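Stop asking my robot when it'll be useful

Every time somebody wanders into our corner of the Midwood workshop they ask the same thing: so, can it make you a coffee yet? And I get it, I do! I've sunk $2,586 into this two-armed thing with Yaneth Ñahui, and a perfectly good cup costs pocket change down the block. But I think it's the wrong question for a home build, and I'm a little tired of being polite about it.

When Efraín built his cedar canoe, did people ask how many passengers it moved per hour? They did not. They said nice canoe. Put a motor on your hobby, though, and suddenly you owe everyone a business case.

Coffee happens to be a great thing to practice on. A capsule is small and light and the wrong shape for a flat finger, a clear glass is miserable for any vision code (ours, anyway), and a lever wants a firm push without shoving the whole machine across the table. I've learned more from those 3 problems than I did from a whole shelf of kits that came with instructions. We're at 359 logged tries since August and I could talk your ear off about maybe half of them.

Would I like it to serve Yaneth an espresso someday? Sure, obviously. I'd also be fine if it never does. Ask me what I'm stuck on instead, and pull up a chair, because you'll be there a while.

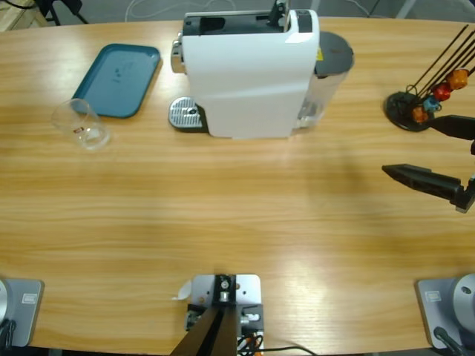 The coffee table at Midwood, capsules on their stand and the right gripper open.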